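**Aaliyah Pelletier**

Right, a little thread about moving from Brulside to Porthorpe, as a few of you asked how it's going. Short version: tired, happy, can't find the tin opener.

**2/** We've got 6 weeks in the new place under our belts now. Rent is 200 a month less than the old flat and I can hear gulls from bed. Loud ones. At 5am. Still love it.

**3/** Washing is the one job I've kept on top of. Everything else is in boxes marked "misc" in my own handwriting, so I've only myself to blame.

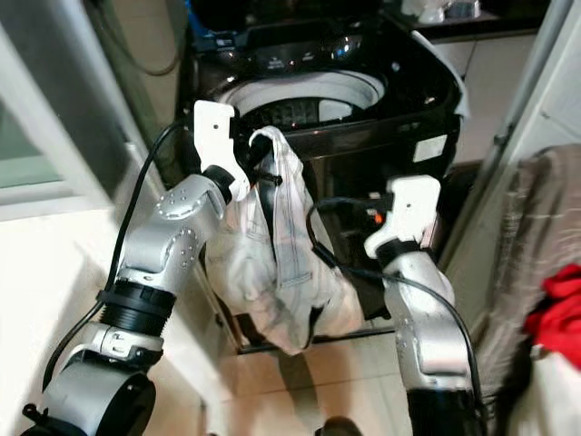
**4/** Anyway, the bus. The 734 goes along the front and up past the library and the driver says morning to every single person. I did two years of commuting in Brulside and got one nod!

**5/** Library is tiny but they let you take out 12 books. I've got three on the go and a gardening one, which is why there's now a geum in a pot by the back step. Pink-ish orange, a bit floppy, doing its best.
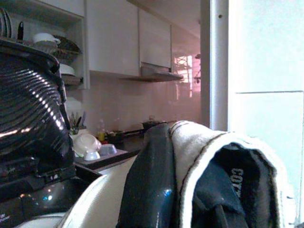 **6/** Things I miss: the Histura bakery, my old neighbour's cat, being able to get noodles after 9pm. Things I don't: the stairs – four flights, with shopping, no thank you.

**7/** If anyone local knows a decent plumber or where to buy proper bread, shout. I'm off to open another "misc" box.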